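## 4. Segmentación de contactos y detección de eventos

### 4.1. Entrada y sincronización

El módulo de percepción recibe dos señales: el vídeo de la cámara montada en la pinza de mano y la apertura de los dedos. Ambas se remuestrean a 25 Hz antes de cualquier otro paso. El remuestreo lo hace Fliment, nuestra biblioteca de preprocesado, que además descarta los tramos en los que falta alguna de las señales. De las 322 demostraciones grabadas en entornos domésticos se conservaron las que superaban este filtro sin huecos en la fase de manipulación.

La pinza ocupa siempre la misma región de la imagen, de modo que se aplica una máscara fija a la base y a los brazos. Las almohadillas quedan fuera de la máscara: su posición cambia con la apertura y su textura azul sirve para comprobar la lectura del codificador. Cuando la distancia entre almohadillas estimada en la imagen y la medida por el codificador no coinciden, el fotograma se marca como dudoso y no interviene en la segmentación.

### 4.2. Objetos en movimiento

El caso más difícil para el detector es el de los recipientes abiertos que se inclinan o se desplazan deprisa. El desenfoque borra las aristas, y el contenido, que a menudo incluye plástico transparente, produce contornos que el modelo base, Godoy, asigna a objetos independientes. La figura 3 corresponde a uno de estos casos. La caja de cartón está en el aire, inclinada y con el contenido a la vista, y los dedos están abiertos; un criterio basado solo en el cierre de la pinza no registraría ningún evento en ese instante.
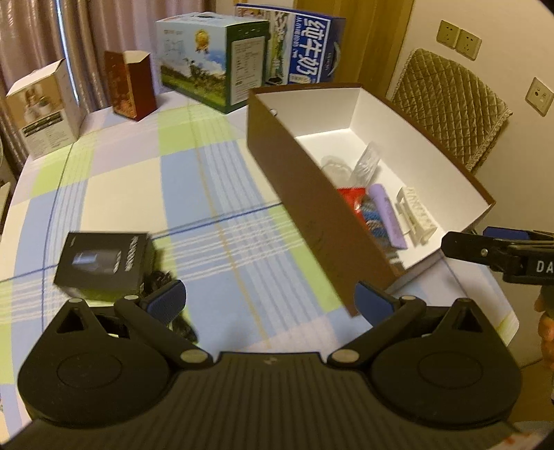 **Figura 3.** Fotograma con una caja abierta desenfocada por el movimiento sobre el dedo derecho. Los dedos de la pinza están abiertos. Al fondo de la mesa, envases con texto e imágenes impresas.

Para tratar estos fotogramas se añadió una etapa de agrupación. Las máscaras contenidas en el contorno de un recipiente heredan su identificador mientras compartan el mismo flujo óptico; si el flujo de una máscara diverge durante más de cuatro fotogramas, se separa como objeto propio. El contorno del recipiente no se recalcula mientras dura el desenfoque – se propaga desde el último fotograma nítido con un modelo de velocidad constante.

El fondo plantea otro problema. Los envases impresos, como el cartón de leche de la figura 3, que lleva el texto «纯牛奶» y el dibujo de un prado, generan detecciones espurias dentro de sus propias ilustraciones. Se eliminan con una prueba de planaridad: si los puntos de la detección se ajustan a la homografía de la cara que los contiene, se consideran parte de la superficie. La misma prueba resulta útil con manteles de cuadros, donde el patrón periódico confunde al seguimiento de puntos.

### 4.3. Resultados de la segmentación

Se evaluaron dos configuraciones sobre el conjunto de validación, anotado a mano con la herramienta Tirnlow. Sin agrupación, el sistema recuperó el 79 % de los eventos de contacto; con agrupación y prueba de planaridad, el 95 %. Los fallos restantes se concentran en contactos breves con objetos transparentes y en tramos donde otro efector entra por el lateral y oculta parte del objeto manipulado.

La etapa de agrupación aumenta el tiempo de cálculo, pero el proceso se ejecuta fuera de línea y no condiciona la grabación. Los segmentos resultantes se exportan al planificador Buneleck, descrito en la sección 5, con el instante de inicio, el de fin y el identificador del objeto. Los fotogramas dudosos se conservan con su marca, y el planificador los excluye al ajustar las trayectorias.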